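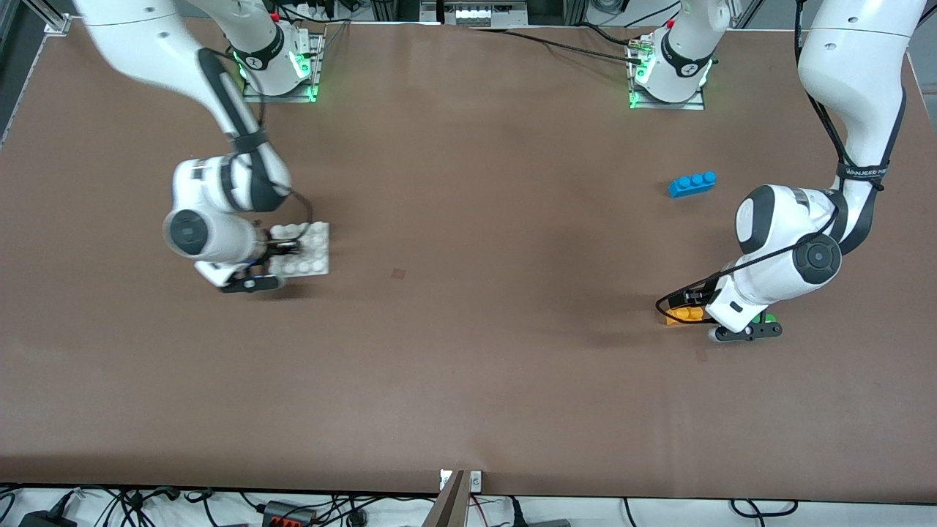 Cullow rents its two-arm table by the month, for 900 euros, with setup included in the price. I tried it for 4 weeks in December at Rillport. The block exercise is a good first lesson: one gripper holds the white plate at its edge, and the other works lower on the table, over the yellow and green pieces. Teaching one such task took me 60 minutes. The manual is clear, but I would wish for more pages about errors.

Ívar Eyvindsson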